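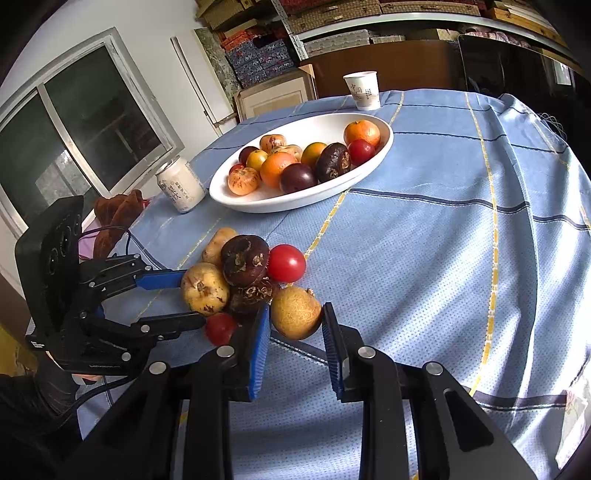

Mixed fruit and veg on the blue cloth, oval dish behind.

Sharing Table FAQ — Wolstead House
Updated December 24, 2021

What is it?
A round table where residents leave produce they won't get through. Take what you like. No sign-up.

What goes in the white dish?
Oranges, apples, plums, anything you can eat as is. Tomatoes too if they're firm. Roots end up in there a lot, please wipe them first.

And the stuff on the cloth?
Overflow. Potatoes, pears, tomatoes, whatever didn't fit. Soft ones go at the front so they get picked first.

How much can I take?
2 pieces per person before noon, after that no limit. Big family? Email Albertina, she'll put a bag aside.

Do I have to leave something?
No.

What's the dark brown knobbly thing?
If it's small and round with papery skin, probably a water chestnut. Peel it, slice it, eat raw or stir fry. Scrub well — they grow in mud. Not sure what you've got? Ask before eating it raw.

My pears are rock hard. Bad?
Just not ripe. Paper bag, few days, check the neck. Some round asian types stay crisp, those are ready now.

Can I leave cooked food?
Sorry no. Whole fruit and veg only. No cut melon (we had one in November, never again).

Can I put my drink down there?
Would rather you didnt. Cups and cans get knocked over and the cloth has to be washed by hand.

Who washes the cloth?
Hemant Gautam, every other week. Spare one is in the cabinet, 36 inch, a bit small but ok.

Where do bruised ones go?
Compost bin by the back door. Still good on one side? Leave it, somebody will make sauce.

Is there money involved?
Only the jar. Almost 25 dollars in it right now, goes toward a second dish.

Questions: Albertina Figueiredo, office extension 1195.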